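Ullitik Washroom Notes
README

What you are reading is the guide to a folder of cleaning and restocking notes for staff toilets. It began as one sheet of paper taped inside a cupboard door. The sheet grew a second sheet, the second sheet fell behind the cistern, and Gavin Paterson decided that the whole business ought to live somewhere drier.

The folder holds nearly 3,000 entries, each one written by somebody who had just been in a toilet with a cloth in hand. Spelling has been left as found. "Cistern" appears in more forms than we thought the language allowed.

What is in it

entries.csv – one line per visit: room, time of day, what was done, what was left undone, remarks
rooms.csv – one line per room, with its old name and its new name
words.txt – the list of words we agreed on, and a few we gave up on
old/ – the scanned sheets, including the damp one

The remarks column is the reason to bother. The rest could be got from any rota. In the remarks you will find out which lids won't stay up by themselves, which flush needs the big half of the button for everything, and what Naheed Mengal thinks of scented blocks (entries from May, at length).

Words we use

Lid: the solid cover. Seat: the ring. A surprising share of the early entries say "seat" for both, and we have corrected only those where the writer could be found and asked. If an entry says "seat up" and nothing more, treat it as a rumour.

Rim: the top edge of the bowl. Under-rim: the part people skip. These are separate columns because Sanaa Soliman insisted, and the entries got better the week she did.

Button: dual-flush buttons go down as one item, whichever part was pressed. Fingerprints on chrome count as "marks". Limescale counts as "scale". Where a writer put "gunk" it stays gunk.

Bin: any open wastebasket standing on the floor. Bins with lids and pedals are "pedal bin". A bin is "full" when paper has reached the rim, "over" when it has gone past it, and "fine" when the writer was in a hurry. 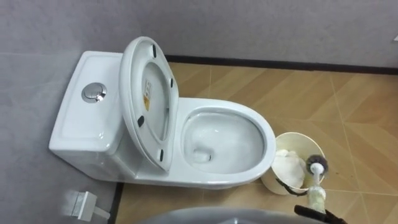 Washroom and Stores Team, Ullitik

The usual order of work is top to bottom: tank lid, button, outside of the tank, then the raised lid on both sides, then rim, bowl and floor. Wipe round the little black bumpers under the lid and leave them where they are. Stickers on the underside of a lid may stay if they are lying flat. Peeling ones come off, glue and all, and the glue is a job in itself, so write it down as one.

Bins get emptied before the floor is mopped. This was a matter of some feeling between Amr Filali and Hậu Trương, and the entries from that stretch record both methods with a certain amount of underlining. The bin-first method is now the rule. The older lines are marked "floor first" in the order column and shouldn't be mixed in with the others if you are comparing how long a clean takes.

How times were written down

To the nearest 5 minutes, by whatever clock was handy. The clock in the Selov corridor ran fast until its battery was changed, and we have not tried to put those times right. Anything entered as "after lunch" has been left as "after lunch".

Known faults

Two rooms swapped names when the Ouazzani wing was repainted, and both kept their old signs for a while. rooms.csv has it sorted. The scanned sheets do not.

The Cutevow entries use their own shorthand. "B/E" is bin emptied. "N/P" was either no paper or needs plumber, and we've left it blank in the tidy column.

Entries with no remark may mean that all was well. They may also mean the pen had gone.

Using the notes

Help yourself for training new starters, planning a rota or settling arguments. Please keep the team's name with any copies, and take out first names in the remarks before passing them on outside the building. Changes to words.txt go through Gavin, who would like them in writing and one at a time. New entries are added at the end of each month, once Sanaa has been through them and put the seats and lids back in the right columns.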